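把书桌清空这件事，我从三月初拖到三月底。今晚终于动手了，开个串记录一下，免得过两个月又不承认自己干过。

起因是房东要来看墙。房东太太叫 Benvinda Barreto，住楼下，人很客气，客气到会提前一个星期通知你她要"顺便上来坐坐"。她说想看看书桌后面那面墙要不要重新刷。我说好啊随时欢迎，挂了电话看了一眼书桌，心想您得先找得到墙。

先交代背景。这张桌子买来的时候，我的计划是"极简工作台"。桌面白的，墙灰的，电脑一台，台灯一盏，人坐在中间，思路清晰，下笔如飞。这个状态维持到当天晚饭，因为晚饭是在上面吃的。

后来桌上的东西是怎么长出来的，我没有头绪。我只记得先有一个杯子，然后有一个放杯子的托盘，然后托盘上有了发票。发票这种东西会招来别的发票。

清桌子第一步，按网上的说法，是把所有东西都搬到地上，"让你直观面对自己的物品"。我照做了。现在我直观面对的是没有地方下脚。去厨房倒水要侧着身子贴着书架走，像过独木桥。

从最上面一层开始，挖到的依次是：电费单、上个月的电费单、一包没拆的便利贴、一张写着"买便利贴"的便利贴。

再往下是 Sofia Neves 借给我的书。她去年问过我看完没有，我说快了。书签夹在目录那一页。

书下面压着 Kalinowski 的说明书。那是个理线盒，号称能让桌下的电线"从此安静"。电线确实安静，它们一直很安静，吵的是我，每次弯腰插充电器都要骂一句。盒子本体在哪里，目前下落不明，说明书倒是保存得像新的一样。

充电线单独说一下。一共翻出来 7 根，能用的 4 根，剩下 3 根插上去要用手捏着接头，还得找一个特定角度，捏久了手会抽筋。我把它们放进了要扔的袋子，过了十分钟又拿出来一根。不要问。

笔我决定一支一支试。在废纸上画圈，能出水的留，不出水的扔。画到一半发现那张废纸是租房合同的附件三。还好是背面。

Hélder Godinho 在群里看到我直播，评论说"你这不叫收拾，你这叫考古"。此人上次搬家，有一个纸箱从旧家封着搬到新家，到现在都没打开，里面装的什么他自己也说不清。我不接受他的评论。

中场休息，吃了一碗泡面。坐在地上吃的，桌子现在是圣地，不能碰。

继续。抽屉里的东西本来不在计划之内，但桌面清到一半你就会想，反正都这样了。劝大家不要这样想。抽屉里有硬币、电池、螺丝，还有一把不知道开什么的钥匙。家里所有的锁我都试了一遍，都不是。又放回抽屉了，万一呢。

电池的问题在于，新的和用过的混在一起，长得一模一样。以前有人教我往桌上摔，弹得高的是没电的。我在地板上试了两节，楼下的 Benvinda 敲了一下天花板。试验结束。

晚上十点，擦桌子。湿布一遍，干布一遍。有一圈杯印擦不掉，我跟它对峙了很久，最后用了一点牙膏。这个办法是 Leonor Leitão 教的，她家里什么都用牙膏擦，我怀疑她刷牙用的是别的。

不过真的有用。
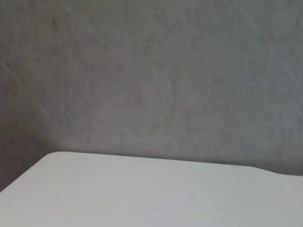 书桌清完之后最大的收获，是重新认识了书桌后面的墙。我在这屋里住了这么久，印象里它就是一面均匀的灰墙，高级灰，跟朋友也是这么吹的。结果白桌面上一样东西都不剩了，墙没有遮挡，自己站了出来：灰得深一块浅一块，像阴天，中间还有一团颜色更暗的，看着比别处脏。再看还有几道淡淡的斜线，不知道是拼缝还是纹路。我现在有点理解 Benvinda 为什么想上来坐坐了。

我第一反应是拿布去擦那团暗的。布举到一半停住了。万一擦出来一块特别干净的，那我就得把整面墙都擦了。做人要有远见。

把情况发给 Vitória Patrício，她搞室内设计，懂行。她回我："这种效果有人专门花钱做。"我问多少钱。她报了一个数。我看墙的眼神立刻不一样了，现在觉得那几块深色很有层次。

但 Hélder 说像没晾干的水泥。群里分成两派，吵了半个小时，没有一个人夸我的桌子。我请大家注意，今晚的主角是桌子。

接下来是最难的部分：地上那堆东西要不要回去。收纳博主的原则是"每一件回到桌面的物品都要有理由"。我给台灯想了一个理由：它是灯。通过。

杯子的理由是我要喝水。托盘的理由是杯子。这样一想，当初的事情是怎么发生的，好像有点头绪了。

托盘否决。今晚唯一一次铁面无私，请记录在案。

纸类我分了三摞：要处理的、要留档的、不知道是什么但是看起来很正式的。第三摞最高。里面有一封信要求我在 5 个工作日内回复，信封上的邮戳已经糊了，我选择相信它也不着急。

顺便一提，Sofia 刚刚看到这个串了，回了我一个书的表情。只有一个表情，没有字。我今晚开始看，真的，第一章。

想过要不要买个显示器架，底下能塞东西。搜了一下，Calline 有一款 105 厘米宽的，图上放了一盆绿植和一本摊开的书，旁边一根线都没有。我问客服线去哪儿了，客服回复"亲，线是需要自己收的哦"。关掉了。

现在的安排是：该扔的在门口，该留的在椅子上，拿不准的在床上。桌子很完美。我今晚没有地方坐，也没有地方睡。

把床上的挪到了椅子上，椅子上的挪到了地上。可以睡了。

早上更新。Benvinda 上来了，穿着拖鞋，带了一盘杏仁饼。她站在书桌前看了一会儿墙，用指甲轻轻刮了一下，说："还行，再撑一年吧。"然后转过身四下找，问我这盘饼放哪儿。

地上没空，椅子没空，床上又不像话。

饼现在在桌上。为了不掉渣，我在下面垫了那个托盘。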